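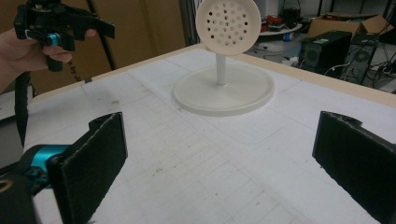

図1 方眼入りの用紙を広げた机。鉛筆の跡が残る。

携帯電話の発売前リーク情報はどこまで当たるのか
情報メディア演習 期末レポート
提出日 2022年1月12日

1. 動機
昨年、筆者は三か月にわたって携帯電話の買い替えを先延ばしにした。次の機種は電池が倍になる、という噂を読んだためである。発売された機種の電池は、前の機種より少し小さかった。この恨みを学問に昇華させるのが本レポートの目的である。指導教員には「動機は一行でよい」と言われたが、書き足りなかった。

2. 対象と方法
噂を扱うサイトから、架空の読者投稿欄を除いた記事だけを集めたかったが、どこまでが投稿でどこからが記事なのか、サイト側も決めていないようだった。そこで見出しに機種名があるものはすべて記事とみなした。対象メーカーはGrernierとMumuraの2社、集まった記事は490本である。同じ文章の転載を除くと368本になった。減った分の多くは、語尾だけ変えた転載だった。
各記事から「発売後に確かめられる主張」を抜き出し、公式の仕様表と照らして「的中」「外れ」「判定不能」に分けた。「高級感が増す」は判定不能とした。「持てば分かる」も同様である。筆者は持っていない。

3. 結果
外形に関する主張はよく当たった。カメラの位置、ボタンの数、端子の種類は、発売が近い記事ほど正確である。ケース業者向けの図面が早く出回ることが大きいと思われる。Grernierの機種では、裏面の段差まで事前に当てた記事があった。
反対に、価格と発売日はひどかった。Mumuraの折りたたみ機は、記事の上ではすでに四回発売されている。12月に出ると断言したサイトは、12月が過ぎると記事の日付のほうを直していた。保存しておいた画面と見比べて気づいたもので、今回の調査で最も達成感のあった瞬間である。
情報源の書き方にも差があった。「関係者によると」と書く記事より、何も書かない記事のほうがわずかに的中が多い。ただし差は小さく、これを根拠に関係者を疑うのは早い。 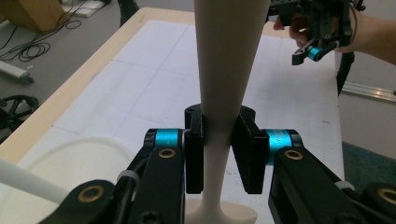 図2 くびれのある、クリーム色の背の高い造形物。

4. 聞き取り
噂サイトPoirierで記事を書いていたArlo Kincaid氏に、メールで質問を送った。外れた記事を訂正するかという問いには、「次の噂を書くと、前の噂は誰も読まなくなる」との返事だった。訂正の有無には答えていない。再度尋ねたところ、最大100字でしか返信しない主義だという返事が、ちょうどそのくらいの長さで届いた。

5. 考察
リークの正確さは、書き手の誠実さよりも、製造の工程で何が先に決まるかに左右されると考えられる。金型は簡単には変えられないが、値札は前日でも変えられる。読む側としては、形の話は聞き、値段の話は聞き流すのが妥当だろう。
もっとも、本調査の分類は筆者一人で行った。後半は疲れて「判定不能」が増えている。集計表を見た同級生からは、日が進むほど世の中が判定不能になっていくと指摘された。二人以上で判定し、一致の程度を出すべきだった。また、比較用に予定していたJokcombeの機種は、調査期間中に発売されなかったため除外した。噂は今も更新されている。

6. 今後の課題
転載の判別を目視で行ったため、時間の大半をそこに使った。文章の類似度を計算する方法は授業で習っていたが、習ったことを思い出したのは作業が終わった晩である。次はこれを使い、転載元をたどって最初に書いた一本を特定したい。買い替えはまだ済んでいない。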